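Fiction / Short Shorts
29 November 2020
By Kirstin Mowat

The Second Gripper

The protocol specified 50 cycles per tool. A cycle was approach, close, lift, hold for seven seconds, release. Gillies ran the Granedex first because its pads had already been calibrated, and he wrote the slip values by hand in a ruled book, although the controller logged them too.

"You don't trust the log," Praden said.

"I trust it. I want a second column."

The Granedex had dark textured pads and a V-shaped notch. On small parts it centered well. On round parts it centered well and then let them creep. At cycle 31 the creep passed the limit, and Gillies drew a line under the number.

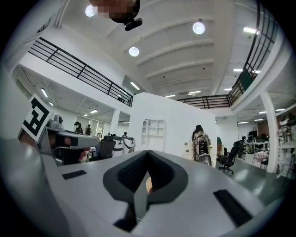

Praden wanted to stop there. The purchase order was due in December, the Flilus was cheaper, and the Flilus had not crept once in the bench trial. Gillies pointed out that the bench trial had used a fixed mount. Held in the hand, a tool picked up tremor, and tremor was a load case.

"Whose tremor?"

"Mine, today."

He finished the 50. Then he took up the Flilus, zeroed the force reading, and started again at one.

Its closing curve was flatter. The motor drew more current at contact and less during the hold. By cycle 20 he had stopped looking at his hand and was watching only the readout, where the force settled each time to 258 and stayed. He wrote 258 eleven times in a column. The twelfth time it read 257, and he waited, and it went back.

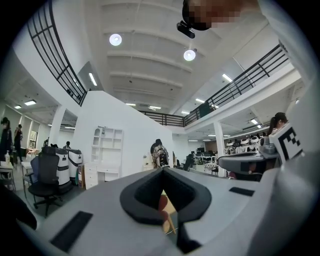
"So it's the Flilus," Praden said.

Gillies turned back several pages. The total for the year stood at 3,092 cycles across all tools, every one of them in his handwriting. In the spring the figures leaned to the right. By the fall they stood nearly upright, and the sevens had acquired a small break in the crossbar, where the pen had jumped.

He compared the tremor trace from the morning with the one from March. The amplitude had doubled. The frequency had not changed.

"Use the Flilus," he said. "It rejects more of the disturbance."

Praden typed this into the form. There was a field for the operator's name on the next series, and he asked whether to put Gillies again.

Gillies capped the pen and slid the book across the desk.

"Put yours," he said. "Start at one."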